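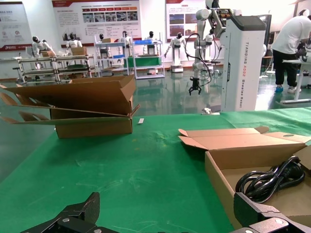 Cedport council wants households to believe a cardboard-only collection will cut its waste bill, and from September it will charge them $32 a year for the privilege.

The new fortnightly run, to be handled by contractor Stindine, starts with 2,000 homes on the Ornow side of the river. Residents will be asked to flatten their boxes, strip off the tape and tie the lot in bundles. Anything soggy will be left on the kerb.

The council says the separate run will fetch a better price for clean fibre. It has not said what price, or what happens to the charge if the market drops again. Its own trial took in just 200 homes over one dry summer, hardly a fair test of paper left out in a Cedport winter.

There is also the matter of the yellow-lid bins, which already take cardboard and will keep taking it. Why anyone would pay extra to tie string around a carton is not explained in the council's leaflet.

Submissions close at 5 pm on the last working day of the month, at the Uçar Street office or by post.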